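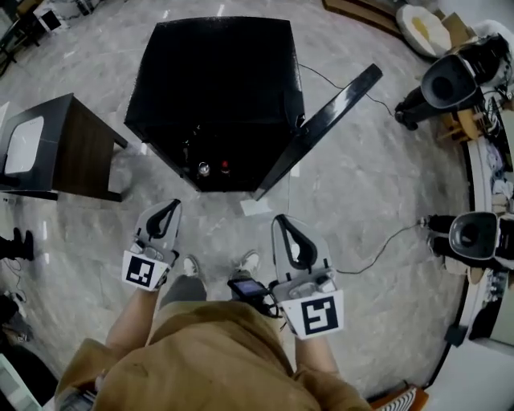
The black cabinet, finally open

Blog > Home stuff > Sorting out

Right, quick one because the kettle's on and I've got to be out in half an hour.

So. The cabinet. Tall, black, shiny, stood in the music room since before we had a music room. I have walked past it every day and not opened it properly since we moved in. Well the door is open now. Swings right out on the right hand side, great long thing, takes up half the floor when it's out. I'd forgotten that. Everything on that side has to be kept clear or you clout it.

Plan was simple - empty it, wipe it, put back only what gets used. Plan lasted until I looked at the floor.

The cables. Why so many cables. There's one thin black one coming out from the back right of the cabinet and off across the marble and I could not tell you what it does. I followed it with my finger for a bit and then gave up. More of them over on the left, by the boots. Yes my boots live in there, they're not going in the hall, the hall is full. Don't write in.

Order I'm doing it in, mostly for my own benefit:

Floor first. Anything that isn't furniture gets picked up. Boots, bag, the bit of white paper that's under the open door (an old receipt from Gilidel, for a lamp we took back. In the bin).

Then the cabinet. Top shelf is manuals. I kept the manual for a radio we gave away. Middle is fuses, batteries, a tin of picture hooks, a roll of Skoteseck tape gone solid. Bottom is blankets, for reasons lost to time. Out of four shelves I reckon I need 2.

Then the little dark wooden table next to it. I like that table. Came from the Kennedy house clearance and it's the only thing in the room the right size. It has ended up as a place to put things down on though, and so things get put down on it.

The two black cone shaped things that look like speakers last. They're staying on the right whatever happens. They suit it better there and I'm not having that argument with myself again.

A word about shiny black furniture. Dust. Marks. Every finger you've ever put on it. I've tried the spray stuff and it smears, I've tried a dry cloth and that just moves it about. What works for me is a barely damp cloth, then a dry one straight after, small patches, dont let it sit. The finish on this one has a sort of texture to it so you have to go gently or fluff gets stuck. The two little knobs down at the bottom front, one silver one red, I do with a cotton bud. Takes a minute.

Marble's easy. Sweep, warm water, done. I am in white trainers on it so we'll see how that goes.

Gema wants her box files - I mean Gema the shop, they lend out those archive boxes and I've had mine since June last year. Owe them roughly 37 pounds by now I should think. Also going back this week. It is written down.

Will do a proper after post if there is an after. Currently the blankets are on the stairs and the cabinet smells of old paper, so the door's staying open til tonight at least. Kettle's gone. Bye

Posted June 26, 2025
4 comments | 11 shares

Comments

mossybank
Blankets at the bottom of a cabinet full of fuses, are you my mother

tidyish
Try labelling the cables as you go, bit of masking tape folded over. Did ours in an afternoon and found one that wasn't plugged in at either end.

pennywhistle2
What is the red knob for?? Ours has two brass ones and only one does anything.

mossybank
Also keep the picture hooks. You'll want them the day after you chuck them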